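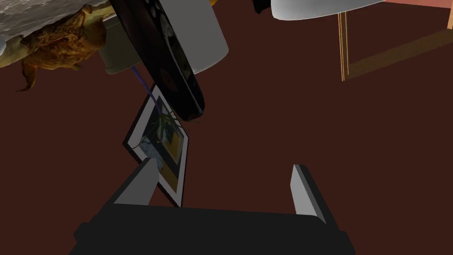 A framed picture with a white border, lying at an angle. Computer render.

The 2000-Point Game Is a Habit

October 18, 2025

Ask for a game of Alum at the Candham club and you'll be asked what you're bringing, and the answer is expected to be a faction. The size of the game doesn't come up. It's 2000 points, the same as last time, the same as the time before that. The table gets the standard amount of terrain, the objective markers go where the mission card puts them, and everyone settles in for an evening that will end with somebody looking at the clock and saying, well, let's talk through the last two turns.

I have been talking through the last two turns for years. I'd like to stop.

The usual defense of the big game is that it's what the rules were written for. I hear this all the time and I've never seen much to back it up. The Alum rulebook has a chart of game sizes near the back. It starts at 500 points and climbs, and it gives a table size for each step. There's no sentence in there telling you the top of the chart is the real game and the rest is for children. The missions in the main book work at any size. The command card rules scale. If the designers thought the small game was broken, they hid that opinion pretty well.

What happened, I suspect, is duller than that. Skarville happened. Skarville is the big tournament in this part of the country, it runs every December, and it's played at 2000 points. People want to practice for Skarville, so they play at Skarville size. Their opponents aren't going to Skarville, but they want a game tonight, so they build to match. New players look around the room and see what everyone else has on the table, and they go home and price it up. Some of them come back. Plenty don't, and the club has a little talk about how hard it is to hold on to new people these days.

Last year Skarville had 58 players. Our club has a good number of regulars and only a handful of them made the trip. So most of us are training all year for an event we don't attend, under a time limit we can't meet, with armies we can't finish painting. I count myself in the last group. My Yilma have been three-quarters painted for so long that I've changed my mind about the color scheme and can't afford to act on it.

I'm told that variety is the point. A bigger list has room for the odd units, the ones you love and would never take in a small force. It sounds right. Then you look at the lists. A big Yilma list is a small Yilma list that somebody has copied and pasted. You take the lance walkers because they're good, then you take them again, and when you've run out of slots for lance walkers you take the thing that makes lance walkers better. The burrowing transport, which has the nicest model in the range and a page of background about how it came to exist, stays on the shelf at every size. I have seen it on a table maybe twice, and one of those was mine, and it died in the first turn to a shot that was meant for something else.

If anything I've seen stranger stuff in small games. When you only have a few units, each one has a job, and a slightly bad unit with an unusual job can earn its place. Losing it hurts and you remember it. In the big game I've had entire squads leave the table without my being able to say afterward what shot them.

Another argument is about balance. Small games are swingy, people say. One bad roll and it's over. I'll grant some of this. A small force can lose its only heavy hitter early, and then you're in for a long walk around the edges hoping the mission saves you. But look at how it works out on the clock. If a small game goes bad in the second turn, you shake hands and set up again. There's time. If a big game goes bad in the second turn, and it does, far more often than its fans let on, you have the rest of the evening to spend removing your models one at a time while the other person is polite about it. I don't see how the second is more balanced. It just takes longer to find out.

I'm also not convinced that the big game evens out luck in the way people believe. More dice ought to mean steadier results, sure. But the rolls that matter in Alum aren't the big handfuls. They're the single rolls: who gets the initiative, whether the reserves come on, whether the dropship makes its landing check. You make those one die at a time no matter how many points are on the table. All the big game does is attach more stuff to each of them. Failing a landing check with a quarter of your army aboard is as swingy as anything I've seen at 500 points, and it took you a lot longer to pack the case.

Then there's the look of it. This is the argument I have the most time for. A full table, two painted armies, proper ruins, it's a great sight, and it's the thing that pulled most of us into the hobby when we were staring at photographs in a magazine. I still love it. I just don't see it very often. What I see on a club night is half an army in bare plastic, lined up shoulder to shoulder because there's no room to deploy, with the ruins shoved to one side so the vehicles can fit. There's no maneuver. There's a wall of models here and a wall of models there, and the space in the middle gets crossed once. The battles in the background stories are all feints and flanks and desperate night landings. I have never once flanked anybody in a full-size game. There wasn't a flank. There were models on it.

People who sell models like the big game, and I don't think that's a plot. A shop has rent to pay. But it's worth noticing who gains from a standard and who simply goes along with it. When the starter set for Alum came out it had two forces in it that made a decent small battle right out of the box, and it was the best-selling thing our local store had that season. Everybody I know who bought one played it a few times, enjoyed it, and then asked what they needed to get up to a real army. Nobody corrected the phrase. I was standing there and I didn't either. I told one of them which walkers to buy.

I don't want a ban. I've watched clubs try to fix things with rules and all that gets you is a longer sheet of paper on the door. I don't want to be told that small games are secretly the pure form of the hobby either, because there's a crowd who'll tell you that, and they're just as tiresome as the other lot, and they usually want you to learn a homemade set of rules to go with it. Some nights I want the big table. A long holiday afternoon, a friend who's painted everything, food within reach, no closing time. That's a good day and I'd be sorry to lose it.

What I object to is that we don't choose it. It's the answer before anyone has asked. I tested this over the summer in a very lazy way. When somebody asked for a game, I said yes, at 500, and waited. Nearly everyone paused. A few said they didn't have a list for that, as if it needed a permit. Most then wrote one on the back of something in a few minutes and we were rolling dice before the next table had unpacked. We'd finish, swap sides, and play again. A couple of people asked to go a third time. One told me it didn't really count. He'd won both, so I'm not sure what he was protecting.

I won't pretend that proves anything. The people who say yes to an odd request are the easygoing ones, and easygoing people have a nice time at any size. It could also be that small games felt fresh because they were a change, and that by spring I'd be sick of them. I might be. I'd want to have played enough of them to get sick first, and hardly anyone at Candham has.

The sign-up sheet for the winter league went up this week. There's a column for your name, a column for your faction, and the points value is already printed across the top. I've put my name down, Yilma as usual, and next to it in the margin I've written "or smaller?" with a pen that was running out. When I left there was one set of initials under it, and somebody had drawn a lance walker in the corner.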